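Subject: Re: [nustcombe-crafts] folding long pieces for the draft stoppers

On an afternoon in February the Illden group wrote:
> We have over 100 of the draft stopper covers cut and they're all
> coming out crooked when we fold them. Is it the fabric or is it us?
> Also what size table are you using? Ours is the narrow one and the
> ends keep hanging off.

Probably the table! We had the same trouble until we moved onto the big round white one. You want the whole length lying flat, both ends supported, before you do anything else to it. I smooth from the middle out – never from one end, or all the slack piles up at the other and you get that twist.
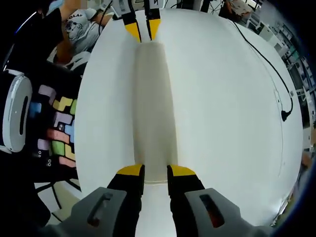
Long piece laid out across the round table, puzzle mat off to the side

As for fabric, the cream from Pasichnyk is fine. I went through 200 yards of it last year and only the last bit of the roll gave me grief (it had been stored standing up, so it was creased like crazy). The Kullano stuff is prettier but it slides, and I wouldn't hand it to beginners.
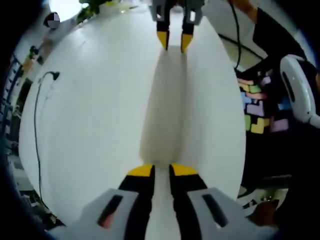 Folding pale fabric is mostly a matter of being able to see your edges, and I'd fix the lighting before I bought anything new. Get a lamp over to one side, low down. White on white is hard on the eyes, and on our table it's just that faint gray shading down both sides of the strip that shows you where it stops. If you can see the shading you can see a wobble in it too, so fix it before you pin.

Item 695 in the Kullano catalog is the wide cotton tape, for whoever asked. I can bring my leftover roll next time if you want to try it first.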